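Ukau Reference Online – support ticket 246
Subject: Cross-references in the biology set open the wrong entry

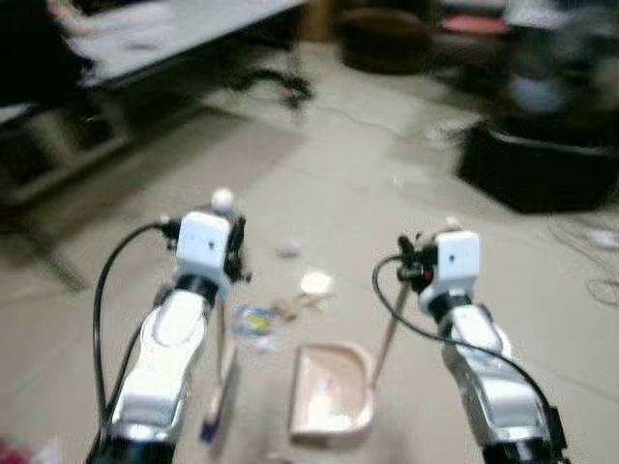

Ticket details
Opened by: Hacer Çınar, Sadcombe school library
Product: Sotelo Companion to Biology, two volumes, online edition
Access type: site license, 40 seats
Priority: normal
Status: closed

Problem as reported
When students click a "see also" link at the end of an entry, they often land on the wrong article. The link under "Osmosis" that should go to "Plasma membrane" opens "Plasmid". The link under "Photosynthesis" that should go to "Chloroplast" opens "Chlorophyll". Links inside the body of an entry work. The problem shows up in Volume 2 (M to Z) and we have not seen it in Volume 1. It happens on the library desktops and on the laptops that students bring in. A class has an assignment that depends on the cross-references, so we would like this fixed before the new term.

First reply from support
Thank you for the report. Please try the following and let us know the result of each.

1. Sign out of the reader, close the browser and sign in again.
2. Clear the browser cache for the Ukau site only. You do not need to clear anything else.
3. Open "Osmosis" from the A–Z list, not from a saved bookmark, and click the first "see also" link.
4. Send us the edition number from the About page. It is the short number under the copyright line.

Reply from customer
Steps 1 and 2 made no difference. Step 3 gave the wrong entry again, "Plasmid". The About page says edition 3.1. One of our teachers has the same set at home on a personal account and her links are correct. Her About page says 3.2.

Support notes
Edition 3.1 was replaced by 3.2 in March. The update added entries to both volumes, and the entry IDs in the "see also" table were renumbered. Personal accounts moved to 3.2 automatically. Site licenses that connect through a Clundus proxy server were meant to move at the same time.

Checked the account. The license record says 3.2, but the proxy is still asking for the 3.1 text files. The "see also" table is loaded from our server and is the 3.2 version. So the customer is reading old entries with a new link table. Body links are stored in the text itself and still match, which explains why those work.

Volume 1 is probably affected too. The new entries start late in that volume, so only the last part would be off. Asked the customer to test "Lymphatic system".

Reply from customer
"Lymphatic system" is wrong as well. The link to "Immune response" goes to "Immunization". So it is both volumes.

Second reply from support
Thank you, that matches what we expected. The change has to be made in the proxy settings on your side. Your network administrator can do it in a few minutes:

1. Open the Clundus admin page and go to Resources.
2. Find the line for the Sotelo Companion to Biology.
3. Change the content path so that it ends in /3-2/ and not /3-1/.
4. Set the file size limit to 700 MB. The old limit is too low for the new illustration files.
5. Save, then restart the proxy service. Saving alone will not clear the stored copies.

Notes and highlights that students have made in 3.1 will carry over, with one exception. Notes attached to "Protista" will appear under "Protists", as that entry was renamed.

Reply from customer
Our administrator made the change this morning. The About page now says 3.2 and the links under "Osmosis", "Photosynthesis" and "Lymphatic system" all open the correct entry. The diagrams in "Mitosis" were slow the first time but are fine now. Two students say their printed citations still give the 3.1 edition number – is that a separate problem?

Third reply from support
The citation text is saved when a student adds an entry to a reading list. Remove the entry from the list and add it again, and the citation will show 3.2. Page numbers in the citation refer to the print set and have not changed.

Resolution
Proxy content path updated by customer. Link test run by support on 100 entries across both volumes, no mismatches. Help page for site licenses changed to mention the path and the size limit. Closed 28 December 2024.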